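Workshop notebook, animation room - March

Kelach, series two, episode 4. Sound and picture do not agree about when the hippo sneezes. Sound says it is right. Picture says it is right. I have moved the sneeze eight frames earlier and told neither of them.

Render of the pond sequence finished at 6.40 this morning, all 1,266 frames, of which 200 have a green hippo. Kelach is meant to be grey. Traced it to the reed material, which had been given the same name as his skin by someone in a hurry (me). Renamed it, sent those frames back through, went to find breakfast.

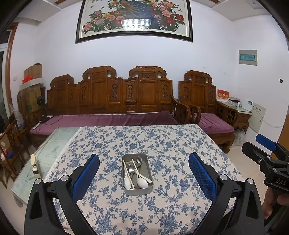

Entered by the night desk, Titelent room two

Notes from the Flana call, while I can still read them. They like the pond. They would like it calmer. It is a pond with a hippo asleep in it, so there isn't a great deal left to take out, but I've slowed the ripples and dropped the second dragonfly. They also asked whether the frog could blink less. The frog has blinked once since the titles.

Eyelids: the new rig holds up in close shots. In wide shots the lids pop on the first frame of a blink and he looks as if he has remembered an unpaid bill. Halving the speed of the lower lid helps. Leaving it alone and putting a reed in front helps more.

Music from Quintanilla arrived as one long file with no gaps, again. Cut it into cues by ear. The lullaby runs around 4 seconds over the scene, so either the moon sets more slowly or we fade. Fading for now - the moon is already the slowest thing in the programme. 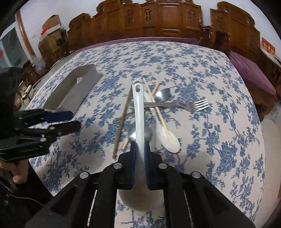 Still to do

Check the re-rendered pond frames against the old ones before deleting anything. Last time I deleted first.

Ask Flana which version of the closing titles is final. We have three with "final" in the name and one called "use this", which is the oldest.

Colour pass on the night scenes. They look lovely on the good monitor and like the inside of a boot on the tablet, and the tablet is what the audience will be chewing.

Put the sneeze back if anyone notices.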